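Visit to the Kilberg Housewares Fair, 7 April 2005

We left early and reached the Kilberg halls a little after the doors opened. Parking was five dollars and the shuttle ran every ten minutes, a big improvement on last year, when we walked from the overflow lot in the rain.

There were 169 exhibitors in two halls. Hall A had the large makers and Hall B had importers, packaging firms and small workshops. We started in B while it was still quiet. Pallgate had the corner stand with storage jars and stacking bins. Their new lids fit three jar sizes, so a shop can carry fewer parts. Minimum order is 50 cartons, too many for us, but they will mix colors within an order. Samples are supposed to come in May.

Colors in general were softer than last year. Bright red and orange have mostly gone, and the buyers we talked with were asking for greens, creams and grays.

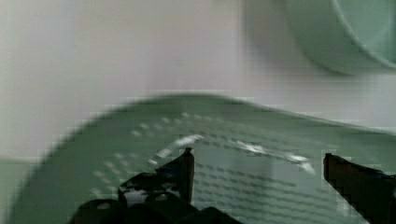 Celgate gave a talk at eleven on shipping costs. The room was full and we stood at the back. The main point was that a carton that nests well saves more than a cheaper carton does. They passed out a price sheet, but it only covers orders of more than 3000 pieces.

Lunch was in the gallery between the halls. The soup was good and the line was long — go before noon if you can.

In the afternoon we did Hall A. Oberholzer had the best knives we saw, with a plain handle and a fair price, and they let people try them on tomatoes and bread. The set of four is 78 dollars wholesale. We asked about replacing single knives and they said yes, at the same price per piece. The enamel pots on the next stand were heavy and two of the lids did not sit flat. 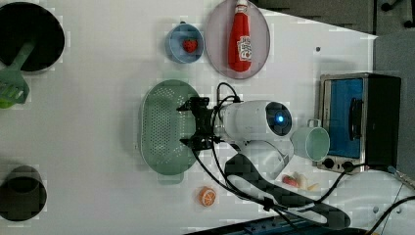 Green colander and other kitchen items on a white table.

We left at four. Hall A can be done in two hours, but Hall B needs a full morning. Bring your own bag for catalogs, as the ones at the entrance ran out by ten — and wear flat shoes, the floors are bare concrete.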